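細いフィンガーと幅広フィンガー、どちらを付けるか迷ったときの比べ方(手首カメラ付き小型アームの場合)

2026年4月10日 文:ネリス・ハンフリーズ

こんにちは、ネリスです。前回の配線の記事には思いがけずたくさんお便りをいただきまして、ありがとうございました。そのなかでいちばん多かったのが「グリッパーの指先(フィンガー)はどれを選べばいいのですか」というご質問でした。これがまた、ひとことでお答えしにくいんです。何をつかむか、どこから近づくか、カメラがどこに付いているかで答えがころころ変わってしまうので、「これを買ってください」と書いた翌週には自分で撤回することになりそうで……。

そこで今回は、手持ちのフィンガーを同じ条件で試して、自分の作業に合うほうを自分で決めるための手順を書いてみます。わたしがふだんやっているやり方そのままなので、研究室のきちんとした評価試験に比べるとのんびりしたものですが、台所家電を相手に小型アームを動かしている方でしたら、だいたいこれで間に合うと思います。お茶でも飲みながらどうぞ。

使っているもの

アームはLundovの卓上型、グリッパーは平行開閉のBawaです。Bawaは指先がねじで外せるようになっていて、今回はここに細いブレード型のフィンガーと、Flasticoの幅広フィンガー(内側に柔らかいパッドが貼ってあるもの)を順番に付けて比べます。コントローラーはDedach。速度の上限と把持力の上限を別々に保存できるので、こういう付け替えの比較にはとても助かっています。

カメラは手首に小さなものをひとつ。グリッパーの根元から前を向いていて、指先がいつも画面の下のほうに映り込む付け方です。この「映り込み」がフィンガー選びでは意外と大事なので、あとでしつこく書きます。

それから、つかむ相手、押す相手になるもの。わたしはトースターを使います。レバーがあってボタンがあって、本体は大きくて丸みがあって、ちょっと押すと動いてしまう。易しいところと難しいところがひとつの箱に入っているので、家電のなかでもとびきりよい練習台だと思っています(パン焼き器として優秀かどうかは、また別のお話です)。

ほかに用意するものは、六角レンチ、マスキングテープ、定規、ノート、それから照明がひとつあれば十分です。トースターのプラグは最初から最後まで抜いておいてください。金属のフィンガーを使うときはなおさらです。隙間の奥や、パンを入れる口の中に指先を入れるような試し方は、プラグを抜いていてもおすすめしません。

はじめる前に、比べたい動作を決める

最初にやることは、ねじを回すことでもソフトを立ち上げることでもなくて、ノートを開いて「わたしは何をさせたいのか」を書くことです。ここを飛ばすと、両方のフィンガーを付けて、なんとなく動かして、なんとなく楽しくて、夕方になって、結論がない、ということになります。わたしは何度もやりました。

今回わたしが書いたのは次の3つです。

レバーのつまみを上から押し下げる。
ボタンをひとつだけ押す。
本体の側面にそっと触れて、触れたところで止まる。

「つかむ」が入っていないことに気づかれたでしょうか。トースターは本体が大きいので、うちのBawaの開き幅では胴体をまるごと挟むことができません。それでもグリッパーの比較になるのかと言われそうですが、なるんです。家電を扱うアームは、つかむより押したり引っかけたりしている時間のほうがずっと長いものですから。もちろん、マグカップやスポンジをつかむのがお仕事のアームでしたら、そちらを書いてくださいね。

動作を書いたら、となりに「どうなったら成功か」も短く書いておきます。レバーなら「つまみが下まで降りて、本体がずれていない」。ボタンなら「隣のボタンに触れていない」。触れる動作なら「テープの位置から本体が動いていない」。動かしたあとに基準を考えると、どうしても自分のアームに甘くなってしまいますので、先に、です。わたしの相棒のオベド・フィアゾはこのページに赤ペンで日付まで入れますが、そこまではしなくても大丈夫。

机とトースターの置き方

机は、できれば模様のない、つやの少ないものがいいです。うちの作業台は灰色で、長年使っているので擦り傷がだいぶ入っていますが、この程度の傷ならまったく困りません。むしろ画面の中で位置の目安になってくれて、わたしは好きです。ぴかぴかの白い天板ですと、指先の影と反射が両方出て、手首カメラの映像を見ながら動かすときに目が疲れます。

背景の壁は白でも何でもかまいませんが、白い壁のときはカメラの露出を固定しておきましょう。自動のままですと、アームが上を向いて壁がたくさん入ったとたんに机が暗くなり、下を向くと今度は明るくなり、まぶたをぱちぱちされているような映像になります。黒いグリッパーが画面の下を占める付け方では、露出の自動調整がよけいに落ち着きません。机の明るさに合わせて固定、と覚えてください。

トースターは、アームの正面から少し横にずらして置きます。真正面に置くと、近づいたときに自分の指先で目標がすっかり隠れてしまうんです。横にずらして、操作パネルのある面をグリッパーのほうへ向けておくと、指先とパネルが画面の中で重ならず、両方を見ながら近づけます。

位置が決まったら、足のきわにマスキングテープを貼って印を付けます。これは面倒でも必ず。フィンガーを替えたあとにトースターが少しでもずれていると、指の違いを見ているのか、置き方の違いを見ているのか、わからなくなってしまいます。うちではアームの台座の前縁からトースターの手前の角までを339ミリにしています。半端な数字ですみません。気持ちよくそろえようとしたら定規がひとつ目盛りを飛ばしていたという、それだけのことなんですが、一度決めた数字は変えないほうがいいので、ずっとこのままです。

コントローラーの設定

Dedachの画面で、新しいプロファイルをふたつ作ります。名前は「細」「幅広」のように、見てすぐわかるものにしてください。「テスト」「テスト新」「テスト新しいほう」とやると、翌月の自分がたいへん困ります。

速度の上限は、どちらも毎秒50ミリに。これは両方のフィンガーで必ず同じにします。細いほうが軽くて動きがきびきびして見えるので、つい上げたくなるのですけれど、そこはぐっとこらえて。

把持力の上限は、いちばん低いところから始めます。今回の動作は指を閉じたまま押すものが中心ですので、強く閉じる必要はありません。細いフィンガーを強い力で閉じると先端どうしがぶつかり続けて、わずかにねじれた癖がつくことがあります。先端がそっと寄るところで止めるのがこつです。

指先の長さの登録も忘れずに。フィンガーを替えると、アームが「ここが自分の先端だ」と思っている場所が変わります。登録を変えないで動かすと、長い指に替えたときに机を突きます。机の傷の話をさきほどしましたが……まあ、そういうことです。定規で根元から先端までを測り、プロファイルごとに入れてください。

非常停止のボタンは、利き手と反対側の、座ったまま届くところに。これは比較の前に一度、何もないところで押してみて、ちゃんと止まるのを確かめておきます。

まずは細いフィンガーから

細いほうから始めるのには、ちょっとした事情があります。幅広のほうを先にやると、なんでもうまく触れてしまって、細いほうの位置合わせを雑にしてしまうんです。難しいほうで丁寧に合わせておけば、幅広に替えたときも同じ経路がそのまま使えます。

フィンガーを付けるときは、ねじを両側とも軽く仮止めして、ゆっくり閉じてみて、先端が合うのを見てから本締めします。片側を先にきつく締めてしまうと、ほとんどの場合、先端が前後にずれます。ほんのわずかなずれでも、細い指では押す位置がはっきり変わってしまいますので、ここは急がずに。

付け終わったら、手首カメラの映像を開いて、アームを待機姿勢にします。机の上に少し浮かせて、トースターのパネルが画面に入り、指先が画面の中ほどに来るくらいの姿勢です。この姿勢を登録しておくと、試すたびに同じところから始められます。
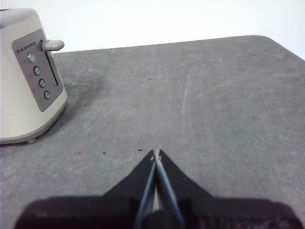

細いフィンガーでの手首カメラ映像。先端は何も挟まず机の上、左にトースターの操作パネル。

待機姿勢でまず見てほしいのは、先端どうしの寄り方です。左右の指が先へ向かって細いV字に寄って見えていれば、押す動作にはそのまま使えます。先端がぴたりと重なるまで閉じる必要はありません。それから、指の片側だけが光って見えることがありますね。金属のフィンガーではよくあることで、目で見て動かすだけなら問題ないのですが、映像から先端の位置を自動で拾いたい方は、照明を少し動かして左右の明るさをそろえておくと、あとが楽になります。

次に、目標がどれだけ見えているか。パネルの上のほうにあるレバーのつまみと、斜めに並んで見える丸いボタンが、指に隠れずに見えていればよい配置です。トースターの上の端が画面から出てしまうのは気にしなくてかまいません。押したいところが見えていればいいのです。ただ、クリーム色の丸っこい本体というのは輪郭がふんわりしているので、側面に触れる動作のときには、本体の縁よりも机に落ちた影のほうが頼りになったりします。影の縁と指先の距離を見ながら寄せていく感じです。

レバーを押してみる

いよいよ動かします。待機姿勢から、つまみの真上の少し高いところへ。ここでいったん止めます。映像を見て、指先がつまみの中央に来ているかを確かめ、ずれていたら横方向だけで直します。高さと横を同時に直そうとすると、手首カメラの映像では遠近のせいでどちらがどれだけずれているのか見分けにくいので、ひとつずつです。

合ったら、ゆっくり下げます。つまみは棒のように横へ出た丸い形ですから、細い指で押すと、端に当たったときにつるりと逃げることがあります。逃げたらすぐ止めて、上に戻してください。そのまま下げ続けると、指がつまみの脇を通って本体の面をこすってしまいます。

プラグを抜いたトースターですと、レバーを下まで降ろしてもその位置で留まらない機種が多いです。「押せたのに戻ってきてしまった」と慌てないでくださいね。成功の基準を「下まで降りること」にしてあるのは、そのためでもあります。

ノートには、成功か失敗かに加えて、どちらに逃げたか、本体がテープからずれたかを書きます。回数は、各動作で同じにそろっていればお好みで。一度きりで決めてしまわないことだけ、お約束してください。コンフォート・アメテペさんから以前いただいたお便りに「最初の一回がいちばんうまくいく」とありましたが、ほんとうにそうなんです。あの現象に名前を付けたいくらいです。

ボタンを押してみる

ボタンは細いフィンガーの得意科目です。先端が小さいので、ねらったところだけを押せます。ただし押す向きには気をつけてください。パネルの面に対してまっすぐ入らないと、ボタンの縁をなでるだけで終わります。

手首カメラから見るとパネルは斜めに傾いて映りますので、画面の中の「まっすぐ」と実際の「まっすぐ」は一致しません。わたしは手首を回してパネルが画面の中で正面に近く見えるところまで持っていってから、前へ進めるようにしています。少し手間ですけれど、これをやるとやらないとでは、当たり方がまるで違います。

押し込む深さは控えめに。触れた位置を記録して、そこからほんの少しだけ進める、と二段に分けると安全です。縁が金属のボタンは先端が当たると傷がつきやすいので、気になる方はマスキングテープをボタンに小さく貼っておくとよいでしょう。

側面に触れて止まる

いちばん地味で、いちばん差が出る動作です。グリッパーを本体の横にゆっくり寄せて、触れたところで止める。それだけ。

細い金属の指は、触れた瞬間の手ごたえがはっきりしています。Dedachの画面の力のグラフも、ぴんと立ちます。そのかわり、止まるのがわずかに遅れただけで、一点にぐっと力がかかります。トースターは思っているより軽いもので、すうっと滑っていってしまうんですね。テープの印がここで役に立ちます。

なお、つや消しの本体にはこすれた跡が残りやすいので、触れる場所は毎回同じところにせず、目立たない側を選んであげてください。これは比較の厳密さより、道具への思いやりということで。

幅広フィンガーに付け替える

ひととおり終わったら、電源を落として付け替えます。電源は必ず落としてください。指を外している最中にグリッパーが原点復帰を始めたときのあの気持ちは、できればどなたにも味わっていただきたくありません。

Flasticoの幅広フィンガーは、パッドの向きに表裏があります。うっかり逆に付けても一応閉じるので気づきにくいのですが、逆ですと先端が開きぎみになります。仮止め、ゆっくり閉じる、本締め。順番は細いほうと同じです。コントローラーのプロファイルを「幅広」に切り替えるのも、ここで声に出してやってください。わたしはほんとうに声に出しています。

待機姿勢に戻して映像を見ると、まず指の存在感に驚くと思います。うちの配置では、指がパネルの下のほうにかかって、いちばん下のボタンが近づくにつれて見えなくなりました。これは動かしてみる前にわかる、立派な比較結果です。ノートに書いておきましょう。

レバーは、幅広のほうがずっと楽でした。つまみの真ん中を少し外しても、面で受けてそのまま下まで降ろしてくれます。パッドが柔らかいので、つるりと逃げることも減りました。細いほうで横の位置合わせに四苦八苦していたのが、ちょっとばかばかしくなるくらい!

ボタンは反対に、苦手です。ねらったボタンを押しながら、隣にもふんわり触れてしまう。片方の指だけを前に出すような姿勢にすれば押せないこともないのですが、手首を大きくひねるので今度は映像にパネルが入らなくなります。見えないまま押すのは、わたしはどうも落ち着きません。

側面に触れる動作では、パッドがつぶれるぶんだけ力の立ち上がりがなだらかになって、本体はほとんど動きませんでした。グラフだけで「触れた」を判定したい方には、少しわかりにくいかもしれません。しきい値を下げすぎると、何にも触れていないのに止まったりもしますので、何もない机の上で一度空振りさせて、グラフがどのくらい揺れるのかを見てから決めてください。

記録の見くらべ方

ノートの記録がそろったら、動作ごとに並べて読みます。全部を足して点数にするのは、あまりおすすめしません。レバーで勝ってボタンで負けたフィンガーが「引き分け」になってしまって、せっかくの違いが消えてしまいますから。

わたしが見るのは、失敗のしかたです。同じ失敗でも、毎回おなじ方向に逃げるのなら位置合わせで直せます。あちらへ逃げたりこちらへ逃げたりするのなら、その指とその相手の相性がよくない、と考えます。映像も残しておくと、この見分けがぐっと楽になります。手首カメラの録画は待機姿勢から接触までだけで十分で、全部を残すと、見返すときにほとんどが移動の場面になってしまいます。

うちの結論としては、ボタンのある仕事は細いほう、レバーや側面に触れる仕事は幅広のほう、となりました。ふだんはどちらを付けているかと聞かれたら、細いほうです。見える、というのはやはりありがたいことで、多少つるりと逃げても、逃げたのが映像でわかれば次で直せます。これはわたしの机での話ですから、違う結論になった方はぜひ教えてください。

よくいただくご質問

細いフィンガーの先に滑り止めを貼ってもいいですか、というご質問をエウラベナ・エシエンさんからいただきました。いいと思います。わたしも薄いゴムのテープを貼っていた時期がありました。レバーにはよく効きます。ただ、貼ったぶん先端が閉じきらなくなるのと、貼り替えるたびに厚みが微妙に変わるのとで、比較の最中はやめておいたほうが無難です。決まってから貼りましょう。

カメラを手首でなく机の横に置いたら結果は変わりますか、というご質問も。変わります。横から見ると指が目標を隠さないので、幅広フィンガーの弱みがひとつ減ります。そのかわり指先が目標のどのあたりに当たるかが読みにくくなるので、カメラの場所を変えたら、面倒でも最初からやり直してください。

イマニ・バラサさんからは、コントローラーの更新周期を上げると細い指の「止まり遅れ」が減るのでは、とのご指摘。そのとおりで、うちでは700ヘルツにしてから側面に触れるときの滑りがずいぶんおとなしくなりました。パソコン側が追いつかないと今度は動きがかくかくするので、映像の録画を切った状態でまず試して、大丈夫なら録画も入れて、という順で確かめてください。

うまくいかないとき

先端が左右そろわない場合は、まずフィンガーを外して、取り付け面に細かいごみが挟まっていないかを見てください。たいていこれです。

映像では合っているのに、いつも少し手前を押してしまう場合は、指先の長さの登録が前のフィンガーのままになっていないかを確かめます。プロファイルを切り替えたつもりで、保存していなかった、というのもよくあります(わたしです)。

トースターがどうしても動いてしまう場合は、足の下に薄い滑り止めシートを敷くという手があります。敷くなら、両方のフィンガーの試しを敷いた状態で最初からやり直してくださいね。片方だけ敷いた記録は、残念ですが比べられません。

指の片側が光って先端が見えにくい場合は、照明を上から斜め横に移すか、白い紙を一枚はさんで光をやわらげるとだいぶ落ち着きます。つや消しのテープを指の外側に貼る方もいらっしゃいますが、内側には貼らないように。

次は9月に、幅広フィンガーのパッドの張り替えについて書く予定です。古いパッドのきれいなはがし方をご存じの方がいらしたら、それまでにぜひお便りをください。いまのところ、わたしの爪だけが頼りなんです。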